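Stivholm Shelf Cell - benchtop can restocking

Stivholm / Products / Retail handling / Shelf Cell

Single arm, two-finger gripper, one table. Takes drink cans and sets them upright in a lane rack, the kind that goes in a store cooler. Sold as a full cell or as arm and gripper only, if you already have a table you like.

Open day in June - what we showed

We get asked for demo dates more than anything else on this page, so a short write-up first, specs after. The June open day ran from 2 in the afternoon until the last visitors wanted to go home. Working lab, normal clutter, other stations running at the same time. No stage and no curtain.

Job at the Shelf Cell: canned drinks, mixed brands, into lanes. Between runs the rack gets reset by hand. Cans out, cans back into the bin, bin on the side, start again. Bronisława Jasińska ran the table for us and took most of the questions. Visitors could pick which cans went in and in what order, and a few people got quite picky about it. Good. That's what the day is for.
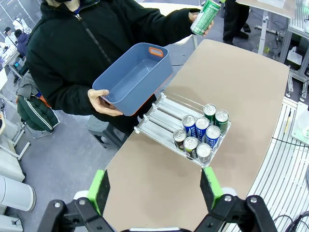

Resets are the part buyers forget to ask about. If your staff needs five minutes to clear a rack before every test, you'll run four tests and go to lunch. We keep a bin within arm's reach and don't sort anything when emptying. Order going in is up to whoever is standing there.

Also learned on the day:

Shiny lids give more trouble than dark labels. We turned one ceiling light off over the table and left it off. Put that in your site plan.

Narrow lanes want a slower last inch. Default speed is fine for wide ones. The setting is called Final Approach and it's on the second page of the menu, wich we know is a silly place for it. Moving in the next release.

People lean on the table. Bolt it down or buy the Vandham base.

What's in the box

Arm with mount
Two-finger gripper, soft pads fitted, one spare pair
Wrist camera and cable
Controller and power lead
Stop button on a 2 m lead
Rack guide (paper template, tape it down, line up your rack)
Printed quick start, English and Polish

Not included: table, racks, cans. Racks differ so much from chain to chain that we quit bundling one.

Main numbers

Reach: 600 mm
Rack depth, maximum: 400 mm
Containers: standard and slim cans, upright only
Lanes: any number inside the reach
Setup: one person can do it, two is nicer for lifting the arm
Power: ordinary wall outlet

Bottles are not supported on this model. Short ones may work, tall ones tip, please don't order the cell for bottles and then call us.

Options

Florka pads. Softer, for cans straight out of a cooler with wet sides. They wear faster then the standard pads, order two sets.

Vandham base. Heavy floor frame, leveling feet, holes for our mount already drilled.

Cieślak feeder. Short roller section that brings cans to the arm so you're not placing them by hand. Needs free space on one long side of the table. Check your door width before ordering, it ships assembled.

Coming to see it

Small groups, by appointment, and the next open day will be posted on this page when we have one. Bring your own rack if you can carry it. Bring your own cans too, full ones - empties behave differently and you'll go home with the wrong idea. Late afternoon slots are quieter. Flat closed shoes, please, there are cables on the floor. Photos are fine at the Shelf Cell, ask first at the other stations.

Racks visitors bring get tested the same way ours do: template down, one practice run at low speed, then normal speed. If a rack slides when you push it with a finger, we'll tape it. 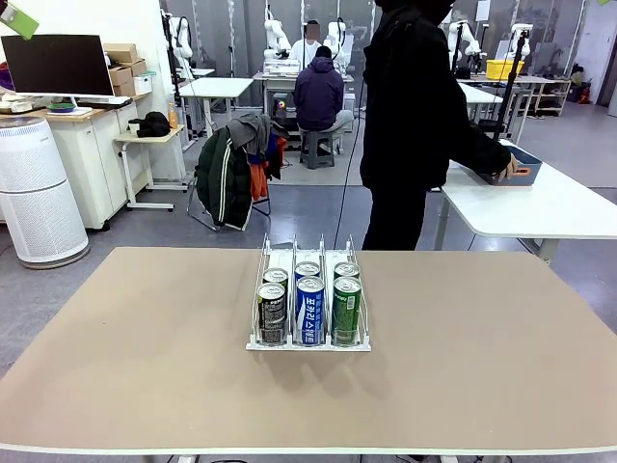 Can the arm fill the back of a lane when there's already a can in front?

Only with a gravity or push-back rack. On a flat rack it fills back to front, so clear the lane first or set Skip Occupied and it will leave that lane alone.

Ordering

Price on request, the number depends on options and where it's going. Tell us rack type, can sizes, table height and if you have a free wall outlet nearby. A photo of the spot helps a lot. Send it with the form below and we'll answer with a quote and a list of visit slots.

Spare pads and leads can be ordered without a quote, see Parts.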